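Knit & Mend Days at the Gruvcombe Hall – Gallery

Finally got these up, sorry for the wait. Two days of mending, unpicking and hand knitting at the old Gruvcombe hall, doors open at nine both days and a full room by ten. Thanks to Lanying Jin for running the darning table, and to Tyyne Pesonen for hauling in the wool bins from her garage – 21 bins, all labelled by colour, all labelled wrong by the end of day one.

Captions are short, I was mostly on tea and scissors. If I've got your name wrong email me and I'll fix it.

The wool wall
Before opening. Greys and naturals on the left, everything loud on the right. The Manninen 4-ply went first, as usual. If you're after more of the rust, Tyyne has a few balls left at home.

Darning table, first morning
Lanying showing the woven darn on a grey work sock. Good light at this end near the windows so we'll put darning there agian next time. Mushrooms were on loan, please check your bags, we're two short.

Sointu's cardigan
Sointu Ojala with the blue cardigan, elbows gone on both sides. She picked up stitches round the hole and knitted the patch straight in. Took her most of the afternoon and three cups of tea. Lovely job.

Swap rack
Kids' jumpers at the front, adult sizes behind. 239 pieces came in over the two days and most went out again. Leftovers are washed and bagged for December.

Blocking boards
Aarne Lindqvist's homemade boards, nails every centimetre. Heavy things! He's happy to make more if people chip in for the timber.

Lunch
Pea soup, rye bread, cardamom buns. Recipe for the buns is pinned up in the kitchen, not giving it out by email, too long to type.

Nima's hat pile
Nima Alipour brought a whole bag of unfinished hats and gave them away to anyone who'd do the crown decreases. Eleven gone by closing. The green one needed ripping back to the rib, sorry Nima.

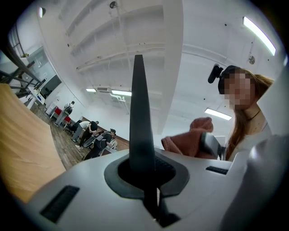 Ribbing was the big topic on day two. Everyone wants to know how to get a cuff that grips without going baggy – smaller needles, and don't cast on too tight. Reddish-brown knit here with a ribbed, cuff-like edge, the sort of finish we were all on about, and a good colour next to the white ceiling. Long hair and black cap beside it. For a first go do two by two, easier to read your stitches if you loose count.

Button tin
Someone's grandmother's tin, tipped out on a tea towel. Sets of four and six are threaded together now, singles are still a jumble. Help yourself next time.

Moth corner
Bag it, freeze it, then bring it in. Please! Lanying had to turn a nice coat away at the door and felt awful about it.

Packing up
Chairs stacked, floor swept, bins back in Tyyne's car. One left-hand glove found under the radiator, navy, leather palm. It's on the hook by the door.

Donation jar came to 596 dollars, which pays for the hall and a new kettle. Next one is in December, dates to follow once the hall confirms. Bring your own needles if you can, and a lamp if you've got one – the far end gets dark early.

Page updated September 29, 2020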